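Water Rights Before the Survey: Notes on a Reading

January 28, 2024

The reading group devoted its most recent session to a long essay by Nhi Tạ on irrigation disputes in the Goltari valley. The essay is to appear later as a chapter of a book on rural courts, and the author kindly permitted its circulation in draft. The remarks that follow are my own and do not represent the views of the other members.

Tạ begins with a quarrel between the upper village of Nghiêm and its neighbors downstream. The upper village held that water belonged to those whose fields it reached first. The lower settlements replied that their turn at the sluice had been respected for four generations, and that a right exercised for so long could not be withdrawn. Neither side produced a written title. The court heard elders, walked the ditch with them, and recorded what they said.

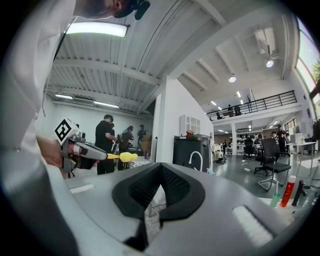
The record of that walk is the heart of the essay. It runs to 300 lines and names every gate, stone and footbridge between the spring and the last field. Tạ reads it with great patience. She observes that the clerk wrote down the witnesses' words in the order of the path, so that the document can hardly be followed without a map. Her own map is very good, although the printed version should be larger.

I was less persuaded by the third section, which argues that the arrival of surveyors brought the older practice to an end. Kha Trương raised the same objection in October, when an earlier version was presented. The surveyors measured land - they did not measure turns at the sluice - and the later case files continue to cite the elders by name. A fine of 1000 coins, imposed well after the survey, rests entirely on spoken testimony. 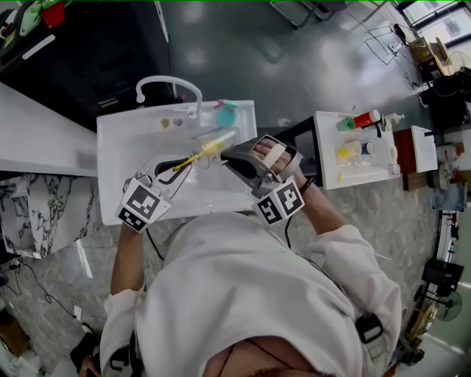
There is also the matter of the women who appear in the files. Three of them gave evidence concerning night watering, and their statements were accepted without comment by the court. Tạ mentions them in a footnote. They deserve several pages, and I understand that the revised chapter will provide them.

Readers who wish to prepare for the next session should begin with the appendix, where the principal judgment is translated in full.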